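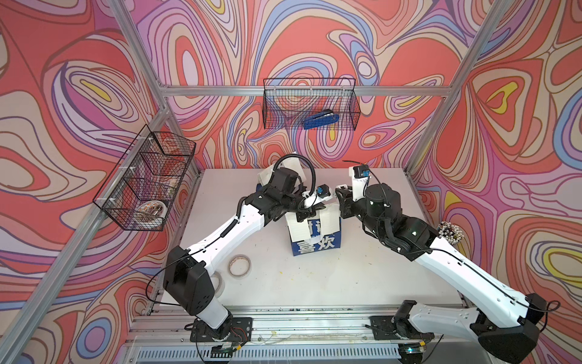

My boots have been on the kitchen radiator since four and the left one is still wetter than the right, as it was going up and as it was coming down. I have been looking at the map again with a cup of tea, which is the proper way to use a map. The contour lines between Hevutgate and the top of Kotdale are packed so tight that the printer seems to have given up and gone brown. I used to think contours were decoration. Coral and lavender swirls with thin dark outlines, big nested loops with a yellow middle, very pretty, would look nice on a wall. I now understand that every one of those loops is a hill, and that the yellow middle, had I been walking on it, would have been the spot where I sat down and ate the emergency chocolate at ten in the morning.

So. The walk. I said in March that I would do all 21 miles of it before the weather turned hot, and it's May, and I have done it, if you allow that the part in the parking lot counts. I allow it.

Up at five. I'd laid everything out on the chair the night before like a child going to camp. Shirt, other shirt, the good socks, the socks I like better than the good socks, hat. In the dark I put on one of each kind of sock and didn't find out until Hevutgate, by which time my feet were having two separate experiences. Drove over with the heater on and the window open, a habit from my old car, where you needed both. The radio man said bright spells. I'd like to know where he was standing.

Hevutgate is a gate. I had built it up in my mind, with a name like that, into something with a view and possibly a stone. It's a metal farm gate with a loop of blue rope on it and a sign about dogs. There was a sheep on the other side who looked at me the way the woman at the pharmacy does when I ask if they have it in a bigger bottle. I untied the rope, went through, tied it up again, noticed my hat was on the wrong side of the gate, untied the rope.

The first hour was lovely and I have nothing to say about it. Flat, dry, birds. I remember thinking that I was a natural, and that people make too much of this sort of thing, and that I might look into doing one of the long ones, with a tent. I was composing the Christmas letter.

Then the climb. The guidebook says 819 feet from the stream to the ridge, and calls it "a steady pull." I've been turning that phrase over all evening. My dentist would use it. The path goes up in steps made for a person with one long leg, and between the steps there's a kind of gray gravel that comes with you a little way each time you put your weight down and then changes its mind. I stopped to admire the view. I stopped to retie a boot. I stopped to let a couple in matching jackets go by, and then to let them get far enough ahead that they couldn't hear me breathing. They were at least seventy, the pair of them, and eating plums.

It began to rain at the second bend. I got out the poncho. I have owned that poncho for years and worn it only in the hallway, and I can report that the hole for the head is also the hole for the water. A sort of reservoir forms at the front. When you lean forward to climb, it empties into your boot, always the left one, so there's one mystery solved.

About the boots. They are Brelaus, and I bought them after reading a great many opinions by strangers, every one of whom seemed to have been up something with ice on it. They're fine. My feet are what's wrong. I came home with three blisters: two on the heel in the good sock and one on the toe in the sock I like. I've had a needle ready on the edge of the bathtub for an hour and have so far managed to find other things to do, such as this.

At the top there was cloud. I stood in it. I had been promised the whole of Kotdale laid out below, with the river and the church, and I faced in the direction I believed it to be and gave it a good minute, out of politeness. The couple with the plums were there, sitting on a rock, quite dry. They offered me a plum. I said no thank you, I was fine, and then thought about that plum for the next five miles.

Lunch was in a dip behind a wall. Cheese sandwich, flattened. I had packed the bag in the wrong order, water on top of bread, and what came out could have been mailed in an envelope. Tasted good. An apple. I've gone off trail mix for good, I think; all the chocolate bits had sunk to the bottom and stuck to the raisins, and the whole thing came out of the pouch in the shape of the pouch.

I should say something about bags, as I thought about them a lot on the way down. I took the old backpack, the one with the strap that slips, and every half hour I had to hitch it up with my elbow. The drawer in the hall is full of bags. Paper, net, the stiff ones that stand up by themselves, free ones from every event I ever wandered into to use the restroom. Cloth totes breed in there. I can't throw one out. I've carried library books in them and wet swimsuits and once a cake. Not one of them would have been any help on a hill, but they have two handles and they fold, and I thought of them fondly each time the strap went.

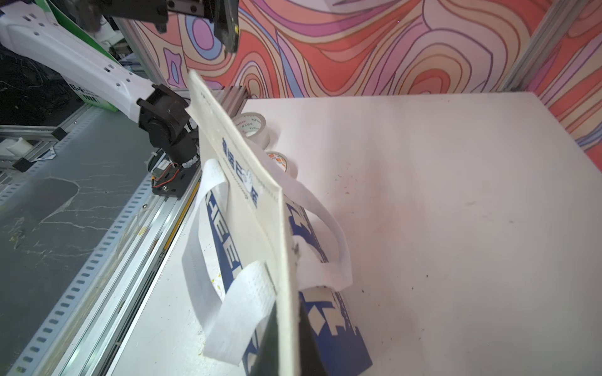
White tote, blue lettering, both handles out.

The descent into Kotdale is through bracken and takes forever. Knees. I'd read that you should zigzag, and did, and a man coming the other way asked me if I had lost something. Somewhere in the bracken the rain stopped and the sun came out with great force, so I took off the poncho, tied it around my middle, and walked the last stretch of hillside in a wet plastic skirt. Passed a school group. They were very well behaved about it.

In the village I had planned to be disciplined and walk straight through, and I did walk straight through, as far as Golestani's, which does tea and bread and those little almond cookies in the window. I had two. Then I had the soup, it being right there on the board, lentil with lemon, and I would have proposed to it. My hands had gone that blotchy color and I held the bowl for a while before I ate any. The floor was tiled and I'd left a puddle in the shape of a chair, so I tipped more than I usually do and went out sideways.

After that it was the river path, level, back the long way around to the car. I would like to be able to say I had profound thoughts. I spent the first mile trying to remember the name of the actress in the thing with the lighthouse, and the second working out whether I'd left the bathroom window open. A heron got up from the reeds right beside me, huge and gray and annoyed. That was the best moment of the day and I had my mouth full of cookie.

There's one bit on the map where the path crosses a road and then simply isn't printed for half an inch, under the fold. I've been worn through at that fold, or the map has. I went left. It was right. I added a farmyard, two fields and a conversation with a goose, then came back and started again from the road with the dignity of someone who had meant to see the goose.

I got to the parking lot and the watch said I hadn't quite done it, so I went around the edge of the parking lot. Twice. A family having sandwiches in their trunk stopped talking. On the second lap the little number rolled over and I said "ha" out loud, then had to get into the car with my legs arranged one at a time by hand.

Bath, toast, more toast. I can't get down the stairs except backward. I've spread the map on the table to dry and set the sugar bowl on one corner of it, and I see there's another path that leaves from the same gate and goes around the ridge on the far side, past a reservoir, and hardly any brown on it at all.

Must buy plums. Needle still on the edge of the bathtub.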